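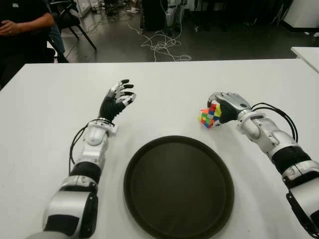

The planner is the easy part, according to one engineer at Dirnine, and the trouble starts once both hands want the same cube. Software at the company, a package called Stakel, treats two arms as a single problem. It plans a path for both, checks it for collisions and sends it out in short pieces - if one arm falls behind, the other slows down.

Version 2 dropped the old scheduler, which locked one arm while the other moved. Grip force is still set by hand in a text file. The team wants that gone by March.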